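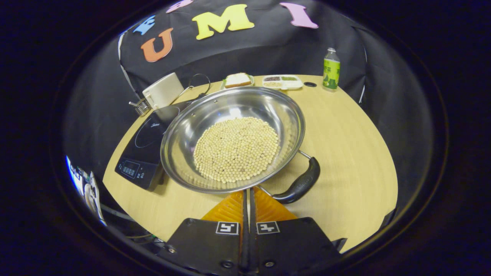 Moved to Wendville in January and I still can't sleep right. Quick post, got to leave in ten minutes. The apartment is fine, rent is fine, it's the train. Freight, 3 in the morning, every night, and it leans on the horn the whole way through the crossing. So now I'm up early and I've started doing kitchen stuff before work, which is how you end up with a big steel wok of soybeans on the table and no real plan for them. Soup maybe. Anyway. The train.

Things I've tried. Foam earplugs, fell out. Box fan, helped a little untill it got too cold to run it. Moved the bed to the other wall, away from the window, and that was the best one so far. Free too. Also asked my landlord about the windows and he said he'd "look into it." That was six weeks ago.

My sister in Flenham says you stop hearing it after around 100 nights. I'm past that. Still hearing it!! She lives by a highway though, diffrent kind of noise, no horn.

Next up is heavy curtains. Saw some in Mirnham for too much money, might wait for a sale. If anyone has lived by a crossing and fixed it, leave a comment. Ok, late, bye.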